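4.2 Setting up the hand-held gripper and keeping it healthy

Most of what went wrong in our first month of collecting demonstrations had nothing to do with learning. It was screws, rubber and stickers. I kept a maintenance log on the Drurel unit from the day we bolted it together, and since reviewers of an earlier draft asked how we looked after the thing, I'm going to lay it all out (more than you wanted, probably!).

The Drurel is a two-finger hand-held gripper with a wide-angle camera looking down over the fingers. You squeeze, the fingers close, and the camera records everything. There's no motor in it, so you'd think there would be nothing to maintain. I thought so too. But the whole pipeline depends on knowing how far apart the fingers are, and we get that number from the two square tags, one on either side. If a tag lifts at one corner, or a mounting plate shifts because a screw has backed out, the width estimate drifts and every grasp in that session is a little bit wrong. You don't notice while you're working. You notice on Sunday night when the training curves look silly.

So we started doing a short check before each session, using soft household things as test pieces – slippers, plush toys, a fabric-covered box. They squash, they slide, and they show up a badly seated finger much faster than a hard block does.
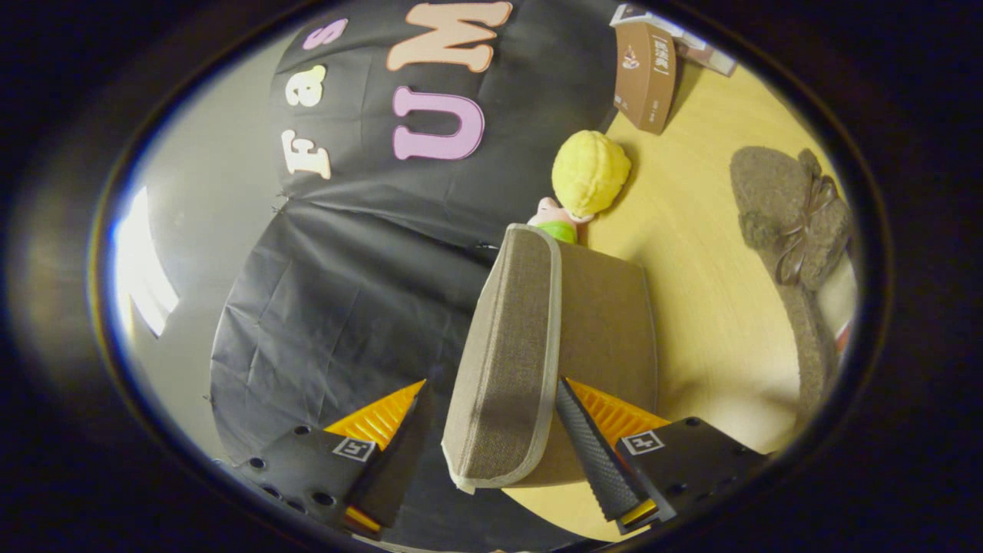

Figure 6. Checking grip on a linen-covered box. The tags sit beside the orange ribbed parts, and the long finger pad with the diamond-knurled texture is pressed against the side of the box.

The pads deserve a paragraph of their own. We clean them with a damp lint-free cloth and let them dry before the first grasp. Fuzzy fabric is murder on a knurled pad: the lint packs down into the grooves and after a while you're holding things with felt. We tried brushing with a dry toothbrush, which moved the lint from one end of the pad to the other, and we tried packing tape, which worked nicely until it left glue behind. Damp cloth it is. When a pad goes shiny at the tip we swap it, and we swap both sides together even if one still looks fine. I resisted this at first because pads take forever to print. Then I compared sessions with one old pad and one new one, and the objects were rotating in the grip every time we lifted them. Lesson learned.

The orange ribbed parts have been much less trouble. They flex a little under load, and what we look for is whitening along the ribs, usually the first hint of a crack. So far we've replaced one, and that was after I dropped the whole unit on a concrete step. If you print your own, keep the orientation the same from batch to batch. We had a pair printed on their sides, and they felt noticeably stiffer than the old ones, enough that our operators complained before I'd told them anything had changed.

Tags are simple but fussy. We print them on matte stock – glossy paper throws a highlight straight back at the lens when there's a bright window off to one side – and we put them down with thin double-sided film. Press from the middle outward. Then close the fingers fully, open them fully, and save the detected width at both ends. We compare those two values with the ones from the last good session, and if either has moved we don't record until we know why. Nine times out of ten it's a tag. The tenth time it's a plate screw, and for those we now use a drop of low-strength thread locker. Please don't use the strong kind. I did, in July, and ended up drilling one out.

Calibration of the camera itself we repeat less often, only after the mount has been touched. The lens is a very wide fisheye, so the useful picture is an oval and everything outside it is black. We mask that border once and store the mask with the calibration file. If the mount gets nudged, the oval moves inside the mask, and that's actually the quickest way we have of catching a loose mount: we overlay today's first frame on the stored mask and look for a sliver of light on one side. It takes seconds. The script for it is part of the Cokumis toolkit we describe in the appendix.

After the static checks comes a lift test. We pick something up near one end, hold it in the air, tilt it slowly each way, then put it down. Slippers are great for this. They're thick where you grab them and the weight hangs out past the fingers, so a weak grip shows itself right away as a slow droop. In Figure 7 the operator has one held toe-up by its lower part, with its mate lying on the table for the next round.

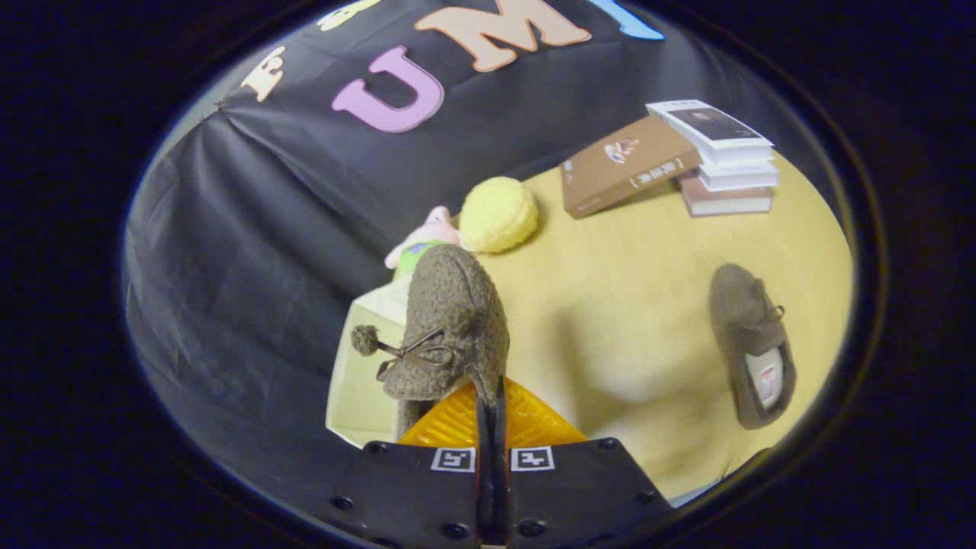 Page last changed: July, revision 12

Figure 7. Lift test with a fleece slipper.

We log the lift test as pass or repeat, with a free-text note. Across the whole study we logged 616 lift tests, and 68 were marked repeat. I went back through the notes on those, and most of them say some version of "lint on pad." The rest were split between tags and operators squeezing too gently, and for that last group the fix is coaching. We ask people to close until the fingers stop and then keep the same pressure until the object is back on the surface. New operators tend to relax halfway through a move.

One thing I'd change if we were starting over is the spare parts box. We kept spares for the Drurel in the same drawer as parts for our older Fourie gripper, and the screws are so nearly the same length that you can put the wrong one in and it'll feel okay for a day. Separate boxes, big labels. We also now write the pad batch on the inside of the plate in paint pen, so that when a session looks odd we can trace it without hunting through the log.

The robot-side copy of the fingers, mounted on the arm at our Drovska bench, follows the same schedule with one extra step covered in Section 4.3, where the cable routing comes in.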